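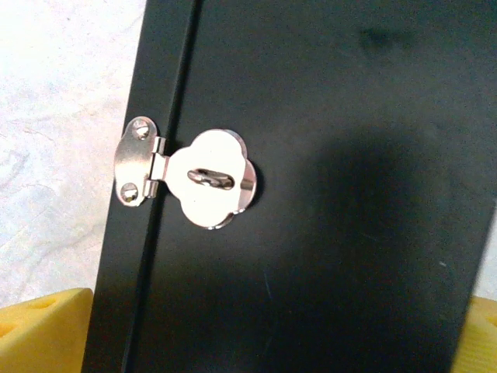 Ludmila Gajdoš wrote in the margin of our first draft that we could not call a garment "unused" just because its owner had not worn it since summer, and she asked us to set a proper cutoff. We took the comment and changed the method.

Textiles and Apparel > Student Work > Project Reports > Wardrobe Use

What Students Own and What They Wear
Project report, submitted 20/01/2018

1. Background

Our group wanted to know how much of a student's wardrobe gets worn in a normal stretch of the fall term. We had all read advice columns on clearing out closets, but most of them start from a rule and do not check it against anyone's clothes.

2. Method

We asked 21 students in the Brenham residence hall to list every garment they had in their rooms, leaving out underwear, socks and sportswear. Coats counted. Scarves did not, which we now think was a mistake, as several people own more scarves than sweaters.

Each student then kept a wear log for 12 weeks. Following the comment on our draft, a garment was marked "unused" only if it suited the weather of the logging period and was never worn. Summer dresses and linen pants went into a separate group called "out of season."

The logs were kept on paper. We tried a phone app first, but people forgot to open it, while a sheet taped inside the closet door was hard to miss.

3. Results

The unused group came to 221 garments in all. Tops were the largest part of it, followed by jeans. Formal wear was smaller than we expected – most students had left it at their parents' houses.

We asked the owners why each piece had not been worn. They gave a reason for 199 of them. Poor fit came up most often. Next came "nothing goes with it," mostly for printed skirts and brightly colored pants. A smaller group had a missing button, a broken zipper or a fallen hem.

4. Repair and rework trial

Harish Saxena ran one evening of mending in the sewing lab for anyone who wanted to bring pieces from the unused group. Hems and buttons went quickly. Zippers did not, and two pairs of jeans were left unfinished. One student cut a long shirt dress down to a blouse and used the leftover strip as a belt.

5. Limits

All the students live in one hall and have small closets, so the numbers should not be applied to people with more space. Some may also have worn things on purpose once they knew they were being logged. We have no way to correct for that.

6. Next steps

We plan to repeat the log in February with scarves included – and with the repaired garments marked so we can see if they get worn.

Related reports
Mahama: Pattern Cutting for Reused Denim
Flunulitz Swap Day, Results and Costs
Kodon Wool Care Test
Dyeing Faded Black Cotton at Home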